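Getting a visitor parking permit for campus – quick version

Updated Mon 27 August

Loads of people asking so am writing it down once. This is for guests, casual tutors, parents dropping off for the day. Enrolled students use the other form.

1. Get the rego before you start. The form times out and you lose the lot.

2. Go to the Jurkovus portal, log in, hit Visitors, then New permit. If Visitors isn't there your account hasn't been switched on. Email Rafsan Kumarasinghe in the parking office, he's usually quick.

3. Pick the car park. Moen is closest to the lecture theatres but fills early. Fisier has 80 bays and a flat path to the library, so pick that for anyone with a walker or a pram.

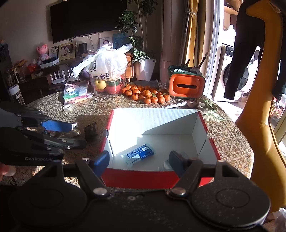 4. Put in the date and arrival time. Day permits run till 22:00 no matter when they start. Two days in a row means 2 permits, the system won't stretch one.

5. Accessible bay? Tick the box AND upload a copy of the card, front and back. People forget the back. Then it gets knocked back and you start agian.

6. Submit. Confirmation goes to you, not the visitor – forward it.

No printer needed, they check plates now. Old paper permits stopped working last October so chuck them.

If your guest gets a fine anyway, don't pay it straight off. Send Fiorella Serra the fine number and the confirmation email. Same week if you can, appeals get slow once semster starts.

Big events (open day, graduation) are seperate. Ring the office for those.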